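Galería: el taller de las cajitas

Todo empezó con una mudanza de oficina y una bolsa llena de tapas que no cerraban nada. Kazimiera Adamczyk propuso vaciar los cajones un domingo de diciembre, con café y sin prisa, y de ahí salió una costumbre que ya va por su tercer invierno. Nos reunimos en el local de Bovik, ponemos sobre la mesa lo que cada uno guarda en recipientes pequeños (tornillos, clips, botones, cosas grises de origen discutible) y le buscamos un sitio.

El inventario del año pasado dio 1.067 piezas sueltas y 300 recipientes, contando los que solo servían para guardar otros recipientes. Gonçalo Brandão defiende que esos también cumplen una función. Los demás lo respetamos mucho y seguimos sin darle la razón.

Las reglas de la casa son pocas. Se abre una caja cada vez. Lo que no se reconoce pasa a la bandeja de Miłosz, que tiene paciencia y un imán. Las etiquetas se escriben a lápiz, después del incidente de «Varios 1», «Varios 2» y «Varios buenos», que Iwona Kubiak rotuló con tinta permanente y que todavía gobiernan la estantería del fondo.

Sobre los recipientes hay escuelas. La redonda rueda, la cuadrada se apila, la ovalada no hace bien ninguna de las dos cosas y sin embargo es la que todos tenemos en casa. Przemysław Stępień compró en Ditar un lote entero de cuadradas para acabar con el debate; duró hasta que alguien quiso meter en ellas un rollo de cinta. La tapa translúcida, en cambio, se ha impuesto casi por unanimidad: deja adivinar lo que hay dentro, y adivinar es la mitad de la tarde.

También hemos aprendido a querer las mesas blancas. En la antigua, de un marrón muy sufrido, perdimos durante meses una arandela que estaba a la vista de todos. Iwona la encontró con el codo.

Para quien quiera venir: el café lo ponemos nosotros, los cajones los pone usted. Traiga uno solo, el peor. La última vez apareció una familia con cuatro y a las ocho de la tarde seguíamos separando gomas elásticas por edad aparente. Si el cajón hace ruido al andar, mejor envolverlo en una toalla – los vecinos de arriba ya nos conocen lo suficiente.

Galería de esta temporada

Caja ovalada de plástico transparente, tapa translúcida, contenido gris. Pequeña, con la mesa blanca casi para ella sola y candidata firme a «Varios 3».
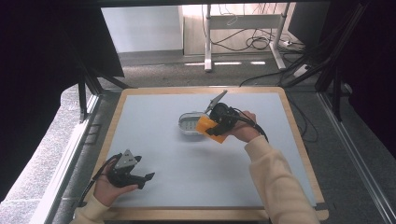

¿Conviene guardar las piezas pequeñas por tamaño o por uso?

Por uso, si son cosas que se necesitan a menudo: los botones con el hilo, los tornillos con el destornillador. El tamaño funciona mejor dentro de cada caja, cuando ya se sabe para qué sirve lo que hay en ella.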